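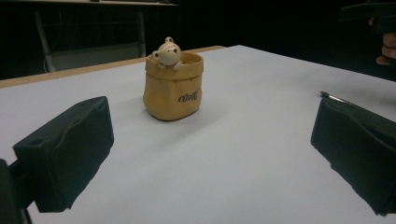

The bear pot on the white table, with the two hand-held grippers.

Budget for a second hand-held gripper station: what am I forgetting?
Posted by hollis_bench, October 25, 2022

We have one table set up for recording two-handed tasks with small household things (pots, cups, brushes). I have to put in a request for a second table by April. So far my list has a second pair of grippers, a computer and a table. The quote from Trurmont covers the grippers and nothing else. Maurya sells a full kit but it costs over 50 percent more. Is the kit worth it, or should I buy the parts separately?

Sharada Panicker
Buy separately if you already have one station working, because you know what goes into it. The things people leave out are the cheap ones. Put these on the request:
Spare finger pads. We go through them faster than anything else.
Cables, including spares in the length you use.
A white board for the top. Get the same size as your first one so the two tables match.
Floor tape and rails if you want the table to stay put.
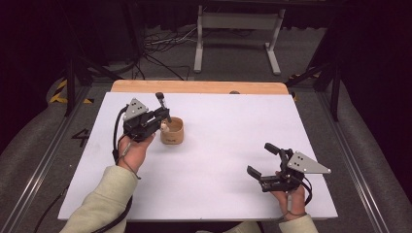

Cables deserve their own line in the budget. Each gripper has one, and with two hands working side by side you need somewhere to route them. I would add 15 percent to the total for this kind of thing and not try to list every clip. Also ask Trurmont about lead time before you promise April to anyone. Ours came late.

goromard_fan
just get the Goromard ones, way cheaper

Urmila Dwivedi
Goromard is cheaper to buy but check whether the pads fit what you have now. If they don't, you are stocking two kinds. I looked at Costby too and their repair terms were better than their price. For the objects, I wouldn't ask for much. Ours came out of a kitchen cupboard and a thrift store.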